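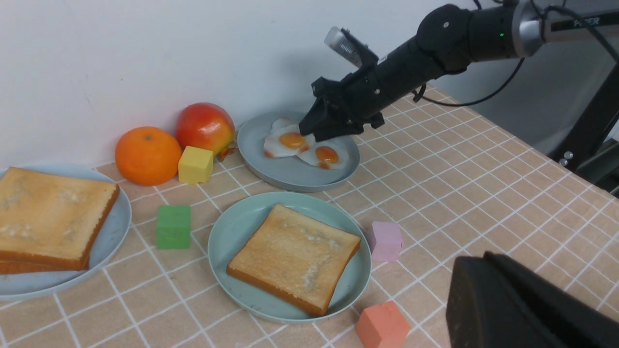

Should the fried eggs and the toast go on the same plate?

Give them separate plates. Toast set down next to a fried egg goes soft on that side, and once the yolk breaks it goes everywhere.

[Clovgate-Breakfast] Re: plates, toast, and the cloth problem
May 2021

Hi all,

I put the short version up top for the people who read this list on their phones while standing at the stove. The long version is for everybody else, all of whom seem to have written to me anyway.

I'll take the quoted message a piece at a time.

> I have been following the plate discussion with growing
> disbelief. At my house the eggs go on the toast, the toast
> goes on a plate, and the plate goes in front of a person.
> One plate per person. I own 10 plates and I don't intend
> to buy more so that the toast can have some privacy.

Ten plates is plenty. I'm talking about the middle of the table, where things sit until people come and get them. What you do after that on your own plate is between you and your toast. Put the eggs on top, put them underneath, I won't be looking.

For serving, I use a gray plate with a raised rim for the eggs and a light blue one for the toast. The rim matters. Two fried eggs on a flat plate will try to leave it the minute you tilt it. With a rim they can overlap a little and stay put. The blue plate has no special talent. It was the other clean one.

> Also, how do you stop the toast from going limp in the
> time it takes to get anyone to sit down? I stack mine and
> the bottom slice is always sad.

Don't make so much at once. I know that means getting up again. Two slices stacked will survive a slow family. Six will not, and the one at the bottom steams itself into a washcloth. If you're feeding a crowd, lean the slices against each other like a tent for the first minute and stack them after that. The sliced white from Szabó is hopeless for this, by the way. It's lovely bread and it has the backbone of a napkin. Get the seeded one, or let the white go a day old first.

> My eggs come out either pale and slippery or brown as a
> boot. Somebody on here said a little brown at the edges is
> a mistake. Is it?

It is not, and I remember that thread, and I left it early for my health. A little browning around the white is the best part. If you want it without the boot, heat the pan on medium, butter in, wait for the foam to settle, eggs in, then turn it down and leave them alone. The leaving alone is where most of us fail. I put a lid on for the last bit when the top of the white is still runny. Some people baste. Some people own a special spoon for basting, and they've told us about it.

> Next, fruit. Do I really have to put out fruit? They never
> eat it. The same apple has been to four breakfasts.

You don't have to do anything. I put out an apple and an orange because they make the table look as if someone planned it, and because once in a while a guest who has been polite about the eggs will take the orange with obvious relief. Keep them toward the back so people aren't reaching over them for the toast. An apple on its fourth breakfast should be cut up and given some peanut butter. It has done its service.

> Last thing. The tablecloth. Mine is white. I am tired.

A white cloth and a runny yolk is a hobby, and an expensive one. Mine is beige and peach with thin white lines in a grid, and I recommend something in that family. Yolk doesn't vanish on it, but it does blend in from across the room. The grid is also handy for lining plates up if you're the sort of person who does that. I'm told I am.

I got mine at the Brakum outlet out past Osbridge, the one in the old carpet place. They had a whole bin of them in June last year and I should have bought two. If you do get yolk on any cloth, scrape it off with the back of a knife and go at it with cold water. Hot water cooks it in, and then you have a very thin omelet for a tablecloth.

Two bits of list business while I have you.

The archive is up to 2,128 messages, of which 273 have the word "toast" in the subject line. I looked because I was asked whether we repeat ourselves. We do. Please search before starting a new one on butter temperature.

And the digest now cuts off any quoted text longer than 30 lines. If your reply arrives looking as if you stopped mid-rant, trim what you're quoting and send it again. I've trimmed the message above, mostly the section on hash browns, which I agree with and which was very long.

Back to the stove. If anyone has a way to keep coffee hot on the table that doesn't involve a thermos the size of a fire extinguisher, please start a fresh thread and leave this one for plates.

Your list keeper

_______________________________________________
Clovgate-Breakfast mailing list
To leave, send a message with the word "unsubscribe" in the subject line. Putting it in the body only sends it to all of us.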